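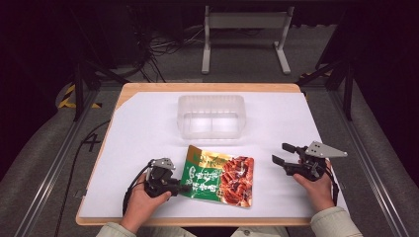
Do we need to order a second pair of handheld grippers before March, or can we hold off? Hold off on the pair, order the spare fingers now, and keep what's left for cables and table space.

Hi all,

Sorry this took me so long, I wanted to go through the quotes properly before writing and then Svatopluk found another quote in his spam folder, so I went through that one too. Let me put Torbjørn's question back in front of everybody so we're talking about the same thing:

> On Tuesday, November 10, 2020, Torbjørn Lindholm wrote:
> We have 2000 left in the equipment line and it doesn't roll over.
> Gostora wants 600 for each finger set. Plamard hasn't priced
> theirs yet. Can somebody please tell me what we're buying and
> when? I'd like to stop guessing.

OK so! Two finger sets from Gostora eats 1200 of the 2000. I know that stings for what are basically two blocks and some screws, but everything we do at the tables goes through those pads. Packing snack packages into bins doesn't sound like hard work on the equipment until you do it all afternoon, and then the next afternoon. I'd rather have fingers in a drawer than a nice new pair of grippers we can't keep running. (Svatopluk, if you still have the old part numbers, please send them to me, mine are on a laptop that no longer starts.)

That leaves 800. I'd put most of it into cables, long ones, plus strain relief where they leave the gripper. Tatiana has been asking for those since before the summer and she's right. Whatever remains can go to bins and table paper, which we always forget to budget for and then somebody pays out of pocket.
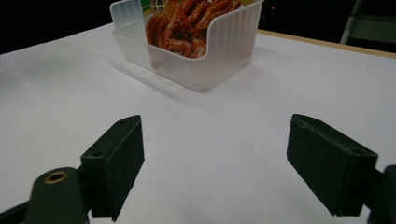
Bohumila Bednárik wrote back to me off-list that she'd flip the order and buy the cables first, on the grounds that Gostora ships fingers in a week and the cable people at Stoyanova take 7. She'd also like us to get Plamard's price in writing before anyone signs anything. Fair points, both of them, and I'm happy to place the cable order first if Torbjørn can approve it separately.

What I don't want is to lock in a full second pair now. Even has a new mount coming in the spring and if it fits our plates we'd be kicking ourselves. If it doesn't fit, fine, we ask for the money in March with a real number attached and I'll write the request myself.

Two things I still need from people: the Plamard price (Tatiana?) and a yes or no on splitting the order (Torbjørn). I can do the paperwork the same evening I hear back.

Severin Schwaiger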